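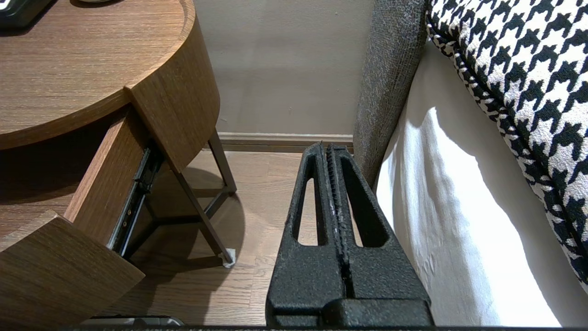 Edgardo Rivera said we should stop pretending the October program was settled, and that if we opened with the Cesavix restoration again he would sit in the lobby and eat the mints. So that's how we started, at 7:14, and I was still looking for a pen.

Film society, minutes, typed up by me from my own scribbles (sorry in advance).

Opening film. Two candidates. Grulen is the long one, mostly a woman driving a bread van through fog, and I love it, I said so, twice. Başaran is shorter and has the better ending, but the subtitles on the copy we were sent drift badly after the second reel. Vote went to Grulen, five to three. Edgardo wants his objection recorded, so: he finds the fog "a bit much."

Cesavix. Moved to the late slot at 9:40. We watched the first ten minutes again and the new sound really is lovely, you can hear the gravel! Somebody asked if the old print is still around for comparison. I'll write to the archive.

Money. Rental for all three comes to $1,000, and we have $3,000 until spring. Fine by everyone. The Birnico shorts would be extra and we haven't had a quote, so that's parked until next time.

Talk after the film. Last season's went on for 40 minutes and half the room left to catch the bus. We agreed on fifteen, with me holding the watch, and questions only (no speeches, you know who you are).

Program notes. I'm writing Grulen, Edgardo is writing Cesavix, and Başaran gets held for January if they can fix the subtitles. Drafts to me before the printer closes. One page each, please, and don't give away the bread van.

We finished at 8:50. Next meeting same room, same time.

14 shares | 3 comments

marlo_k: Five to three is closer than I thought. Fog forever.

Tess: Can we get the Birnico shorts list posted even without a quote?

reelthing: Please start the late one on time this year, my sitter leaves at 11:30.

Contact us | © Film Society | Back to top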